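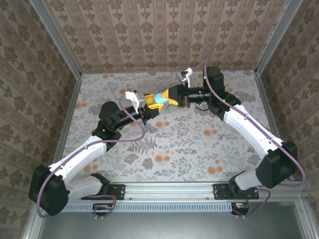

*Damask on three sides, flowers underfoot, light blue in the middle.*

Jul 2, 2020

I'd been meaning to get over to Vutville for ages, mostly because a reader wrote in to ask whether you can put two busy patterns in one small space without giving everyone a headache. I knew exactly who to ask! She runs Zeman, the remnants shop on the main street (wallpaper ends at the front, cloth at the back, kettle somewhere in between), and she's been talking people into florals for 15 years.

She had the kettle on before I'd found my pen. I asked her straight out about beige, which I've always thought of as the colour you choose when you've given up.

"Oh, don't start," she said. "Beige is my favourite thing to sell. Plain beige, fine, I agree with you. But beige with a brown damask on it is a whole different animal. You get your stripes, you get your little motifs going up the wall, and it still behaves itself when you put something bright in front of it."

So what about a floral cloth underneath? Isn't that too much?

"It's only too much if they're both shouting. Pick a pale ground for one of them. I like a whitish grey, with the leaves in grey as well, and then a bit of orange or peach so it doesn't look washed out. Ferns are good. People forget ferns."

I admitted that I'd forgotten ferns. My own kitchen table has had the same checked oilcloth on it since I lived in Drindstead, and she gave me a look when I told her.
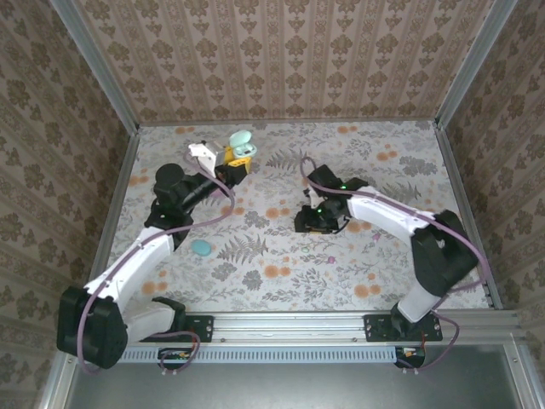
*Ferns and peach blossoms, with a small light-blue oval on the cloth and a mint-green earbud case.*

We got onto small things next, the bits and bobs that end up on a patterned surface and vanish. I lose my earbuds constantly (I'm on my third pair, and one of those went through the wash). She reckons the fix is all in the colour.

"Black case on a dark cloth, you'll be patting the table like a fool. Mint green or pale blue on a floral, you'd think that would disappear too, but look at your blossoms. They're warm. Put a cool colour near them and your eye goes straight to it."

I wanted to know if that was a rule or just something she'd made up.

"I made it up," she said, very cheerful. "Works in my house, though."

She does have a few proper rules. Buy 50 centimetres more paper than you measured for, and if the motif is a large one, buy more again. Hang the back wall first. When she did the alcove at her sister's place in Makumero last January she started on the side, got to the corner and found the pattern had wandered, and she had to peel off 4 lengths in the heat. "I said some words," she told me. "The neighbours know me now."

And corners? I'm hopeless at corners. My hallway at home has a join you could post a letter through.

"Cover them! A strip of wood, a strip of metal, whatever you've got. A neat silver edge next to an old-fashioned paper looks quite smart, I think. My mum would have hated it."

I left with a roll end of brown-on-beige and a metre of something ferny for the kitchen table, plus half a lemon slice in a serviette. She's going to ring me when the next lot of remnants comes in, and I've promised to measure the hallway properly before then.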